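布是从哪里来的？
——给小朋友讲讲一块布的故事

早上起床，你做的第一件跟布有关的事是什么呢？是掀开被子？还是揉着眼睛去找袜子？说不定你的脸还贴在枕头上不肯起来，那枕套也是布呀！我们从早到晚都和布待在一起，待得太久了，反倒很少停下来看它一眼。今天我们就慢慢地、仔仔细细地看一看它。

先请你做一件小事：把袖口拉到眼睛跟前，越近越好。要是家里有放大镜，就去借来用一用（记得先问问大人，用完放回原处）。看见了吗？布上面有许多细细的线，一根挨着一根，一根压着一根。布就是用这些线做成的。那么线又是用什么做成的呢？我们得从更小更小的东西讲起。

小小的纤维

揪一小团棉花，轻轻往两边拉，你会看到一些比头发还细的毛毛，软软的，飘飘的，吹一口气就跑了。这种细毛毛有个名字，叫“纤维”。“纤”就是细的意思，你看这个字的左边，正好是一个绞丝旁，古时候的人写这个偏旁，画的就是一束丝。你可以翻翻字典，找一找还有哪些字带着绞丝旁：线、织、红、绿、结、练……怎么连颜色的名字也在里面？因为很早以前，“红”和“绿”说的就是丝织品的颜色呢。

纤维的来历各不相同。棉花的纤维长在棉籽外面，棉桃成熟了，啪的一下裂开，露出白白的一团，远远望去，整块地好像落了一层雪。亚麻的纤维藏在茎秆里，要先把茎秆泡软，再敲打、梳理，才能取出来。羊毛长在绵羊身上，春天天气暖和了，人们给羊剪毛，羊也凉快了不少。蚕丝呢，是蚕宝宝吐出来的，它一边吐丝一边摇头晃脑，把自己裹进一个小房子里，那个小房子就是茧。一个茧上的丝可以连着不断，拉开来有好几百米长，比你们学校的跑道还要长得多！

还有一些纤维，地里不长，动物身上也没有，是人在工厂里做出来的，比如涤纶和锦纶。做它们的时候，先把原料变成黏黏稠稠的液体，再从许多小孔里挤出来，有点像挤面条，不过这“面条”细极了。你的雨衣、书包和运动服，很可能就用到了它们。

把毛毛变成线

一根棉纤维又短又软，轻轻一扯就断。可是把很多很多根放在一起，再拧一拧，它们就会紧紧地抱住彼此，变成一根结实的线。这个拧的动作叫“加捻”，整个过程叫“纺纱”。

你也可以试一试。拿一小团棉花，左手捏住，右手拉出一点点尖儿，一边拉一边朝同一个方向搓。别着急，断了就再接上。我小时候第一次搓，搓出来的东西胖一段瘦一段，活像一条吃撑了的毛毛虫，可我还是宝贝了好久，一直夹在课本里。

从前的人纺纱，用的是纺锤，一根小棍儿下面套着一个圆圆的重东西，一转，线就拧紧了。后来有了纺车，摇一摇轮子，转得更快。现在的纺纱厂里，一台机器上排着许多锭子，一齐飞快地转，嗡嗡的声音老远都能听到。

线和线手拉手

有了线，就可以做布啦。做布的办法有好几种，最常见的是“机织”和“针织”。

机织像编篮子。先把一排线绷得直直的，这排线叫“经线”；再让另一根线横着穿过去，这根叫“纬线”。纬线从第一根经线上面过，从第二根下面过，再从第三根上面过……走到头就转身回来，这回上下正好反过来。你学地理的时候会在地球仪上碰到“经线”和“纬线”，没错，就是同样的两个词！衬衫、床单、手帕，大多是这样织出来的。

针织就不一样了。针织用的是一个一个的小线圈，新线圈从旧线圈里钻出来，一环套着一环。外婆打毛衣，打的就是这样的线圈。因为线圈可以拉长，也可以变扁，所以针织的布有弹性，扯一扯，它会变宽，松开手，它又慢慢缩回去。袜子要是没有弹性，走两步就滑到脚底下去了，那可太难受了。

Firka 镇上有一间织布小博物馆，我去过一次，里面摆着一台老木头织机，比我还高。馆里的老师让我们每个人坐上去织几行。我织了 8 行，脚踩踏板，手里传梭子，手和脚总是闹别扭，该踩左边的时候偏偏踩了右边。旁边的墙上挂着一块别人织好的样布，老师说上面用了 126 根经线，每一根都要先用手穿好，一根也不能穿错。我听了，赶紧把手从样布上拿开，生怕给人家碰坏了。

给布穿上颜色

刚织好的布，常常是白白的，或者带一点点黄。想要别的颜色，就得染一染。

很久以前，颜料都在大自然里：蓝草的叶子能染出蓝色，茜草的根能染出红色，栀子的果实能染出黄色。想染紫色可就费事了，有一种办法要用到紫草的根，染一遍颜色很淡，要一遍又一遍地浸，一遍又一遍地晾。如果你喜欢浅浅的紫色，那倒可以早一点停下来。还有一种办法，先染红，再染蓝，两种颜色叠在一起也会变紫。画水彩的时候你一定试过吧？

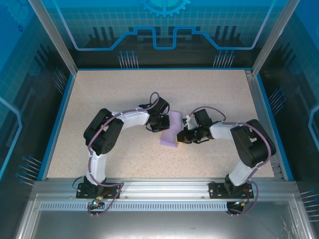
布染好、晾干以后，就轮到剪刀和针线出场了。做衣服的人会先在纸上画出样子，这叫“纸样”，前面一片，后面一片，袖子两片，领子有时候还要另外裁。把纸样放在布上，沿着边画好线，再小心地剪下来。剪的时候要留出一点点边，缝的时候好用，这一点点边叫“缝份”。要是忘了留，衣服做出来就会小一圈，那就只好送给弟弟妹妹，或者送给家里的布娃娃了。

剪剩下的小布头也别扔。以前的人很爱惜布，会把各种颜色的布头拼起来，做成百家被、坐垫和小书包。大人的旧衣服改小了给孩子穿，孩子穿旧了，再剪开做抹布，一块布可以陪一家人好多好多年。

动手做一做：纸片织布机

说了这么多，手是不是痒痒了？我们来做一台小小的织布机吧。

你需要：一块硬纸板（快递盒子上剪下来的就很好），一把圆头剪刀，一把尺子，还有两种颜色的毛线。

一、请大人帮忙，把纸板剪成长方形，宽 10 厘米，长随你喜欢。

二、在上下两条短边上剪出小口子，上面剪几个，下面也剪几个，要对齐。

三、把毛线的一头卡在第一个口子里，上上下下来回绕，绕满为止。这些就是经线。绕得稍微紧一点，但是别把纸板拉弯了。

四、剪一段另一种颜色的毛线，一上一下地穿过经线，走到头再转回来。这是纬线。

五、每织 3 行，用手指或者叉子把纬线往下推一推，让它们挤紧些。

六、织到差不多的时候，把经线从口子里取下来，两头打上结。

第一次织，两边很容易越织越窄，中间瘦得像个小蜂腰。那是纬线拉得太紧了，转弯的时候松一松就好。织好的小布片可以当杯垫，也可以给你的玩具小熊当地毯。

再找一找

晚上换睡衣的时候，翻开衣服里面的小标签看一看，上面会写着它是用什么纤维做的。有的写“棉”，有的写“羊毛”，有的会写好几种，后面还跟着数字。你可以拿一个本子，把家里找到的都记下来，再摸一摸，哪一种最滑，哪一种最暖和，哪一种摸起来有点扎手。找到蚕丝的话，摸之前先洗洗手哦，尤其是刚吃过橘子的小朋友。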